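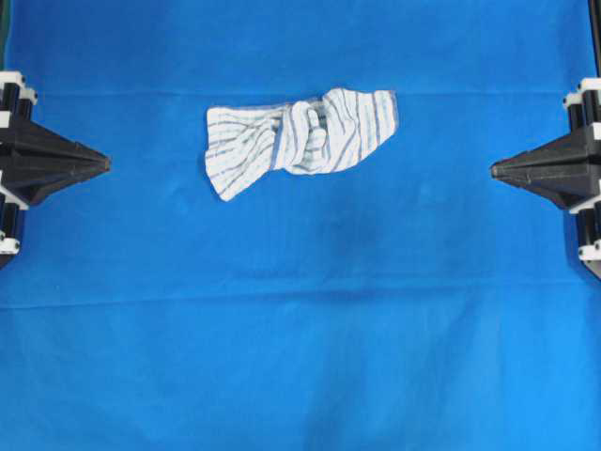
Larasati Lumbantobing
Folding the kitchen towels today. Posting as I go so I stop putting it off.

Larasati Lumbantobing
They come out of the dryer twisted in the middle with both ends sticking out. I used to fold over the twist and press down. You get a lump and the stack leans.

Larasati Lumbantobing
What I do now: find two corners on the same short side, pick the towel up, shake it twice. Then put it down and pull from the corners. Pulling from the middle tightens the knot.

Larasati Lumbantobing
Striped ones are easier than plain. If the stripes bend, the towel isn't flat yet.

Larasati Lumbantobing
Fold is in half the long way, then in thirds. Fits the drawer next to the stove with the fold facing up. My old drawer in Zavmont was shallower and I had to roll them.

Larasati Lumbantobing
Ida Seidel asked if I iron them. No. I smooth them with the side of my hand and that's it.

Larasati Lumbantobing
Also no fabric softener on these. It makes them push water around the plate. I quit using it last October and the older towels took 3 washes to get back to normal.

Larasati Lumbantobing
Mariama Sarpong says fold them on the bed. The bed is too soft for me, the corners wander. A table with a sheet or some other cloth over it is better. The towel grips a little and stays put.

Larasati Lumbantobing
Frayed edges: I trim the long threads with scissors and leave the rest. If the hem opens up, it goes in the rag bag under the sink.

Larasati Lumbantobing
Rag bag is full, by the way. Hưng Mai is taking half of it for his bike.

Larasati Lumbantobing
Someone asked where the towels are from. The Purba shop in Drenport, bottom shelf at the back. They had tea towels too but those were thin and I didn't get any.

Larasati Lumbantobing
Towels are in the drawer. Pillowcases are still in the basket and I'm doing those after dinner.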